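3.2 Materials and household sorting task

Paper enters household waste in small amounts and at irregular times, and most of it never passes through a kitchen bin. Earlier diary studies relied on residents to recall what they threw away at the end of each day. Recall of this kind favors large items such as boxes and newspapers and misses scraps that are swept up with dust. The present study therefore recorded floor and table waste separately from bin waste.

Participating households were drawn from 4 housing blocks in the Ouali district, all served by the same collection contractor, Vollinance. Blocks with a shared chute were excluded, as waste from different apartments could not be told apart. Each household received a set of paper sacks, a spring scale and a printed log sheet. Sacks were marked with a household code and a week number, and the log sheet had one line per disposal event.

Disposal events were assigned to one of two streams. The bin stream covered anything placed by hand into a kitchen, bathroom or office bin. The sweeping stream covered anything gathered with a brush, broom or cloth, whatever its final destination. Items in the sweeping stream were coded by material (paper, film, food, textile, other) and by form (flat, folded, crumpled, torn). Crumpled paper was kept as its own form code because it takes up more volume than flat paper of equal mass and is more often mistaken for tissue during hand sorting. Figure 2 gives an instance of the crumpled form.
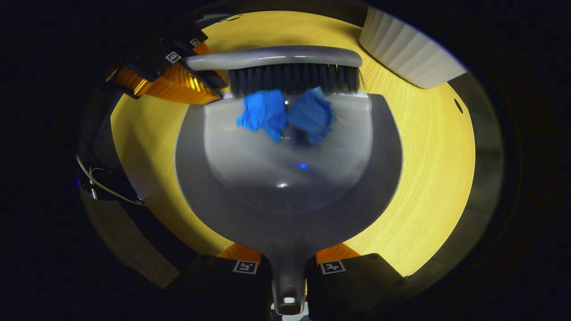
Figure 2. Crumpled blue paper on a gray dustpan, coded as paper/crumpled in the sweeping stream.

3.3 Weighing and moisture correction

Sacks were collected in April and taken to the Stolamik sorting hall, where they were opened and sorted by hand on the day of arrival. Each material fraction was weighed as received. A subsample of the paper fraction was then dried to constant mass, and the ratio of dry to received mass was applied to the remaining paper from the same sack. Where the paper fraction was too small to divide, the whole fraction was dried.

The sweeping stream was harder to treat in this way. Dust and grit adhere to paper and add to its apparent mass, and shaking the sample removes fibers along with the dirt. We brushed each item once on both sides and accepted the remaining error. Almost 400 items were handled under this procedure. Samples with visible food residue were moved to the food fraction and left out of the moisture correction.

Weights and codes were entered in Navport and checked against the log sheets. Records from 6 sacks with illegible household codes were dropped from all later analysis.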